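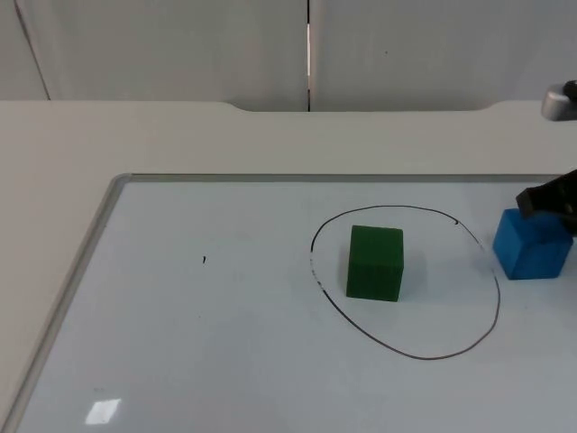 Tableau blanc posé à plat, cube vert à l'intérieur d'un tracé au marqueur noir.

4. Déclaration d'un secteur de patrouille

Ce chapitre s'adresse aux administrateurs du module Inotero installé dans un poste de police municipale. Le compte utilisé doit disposer du profil « Cartographie ».

4.1 Création du secteur

1. Ouvrir le menu Territoire, puis Secteurs.
2. Cliquer sur Nouveau et saisir un code de 4 caractères. Le code n'est plus modifiable après validation.
3. Tracer le périmètre sur le fond de plan. Le contour doit être fermé ; un contour ouvert est refusé à l'enregistrement (erreur 257).
4. Affecter au moins 2 équipages depuis l'onglet Effectifs.
5. Enregistrer.

Remarque : un secteur nouvellement créé reste à l'état Brouillon et n'apparaît pas sur les terminaux embarqués Cedari.

4.2 Import des mains courantes

1. Exporter les mains courantes de l'ancien logiciel au format CSV, séparateur point-virgule, encodage UTF-8.
2. Dans Territoire, choisir Importer et sélectionner le fichier.
3. Associer les colonnes date, heure, adresse et nature du fait. Les autres colonnes sont ignorées.
4. Lancer le contrôle. Les adresses non reconnues sont listées dans le journal.
5. Corriger les lignes rejetées, puis valider.

ATTENTION : le fichier ne doit contenir ni nom de plaignant ni numéro d'immatriculation. Le module ne procède à aucune anonymisation.

4.3 Activation

Passer le secteur de Brouillon à Actif. La synchronisation des terminaux s'effectue à la prise de service suivante. Pour les postes encore équipés de la passerelle Gonard, redémarrer le service de diffusion après l'activation.

Remarque : les statistiques par secteur ne sont calculées qu'après 6 jours d'activité enregistrée.

Dernière mise à jour : avril 2023

Rubriques associées
Profils et droits d'accès
Passerelle Gonard : codes d'erreur
Terminaux Cedari : mise en service
Archivage des mains courantes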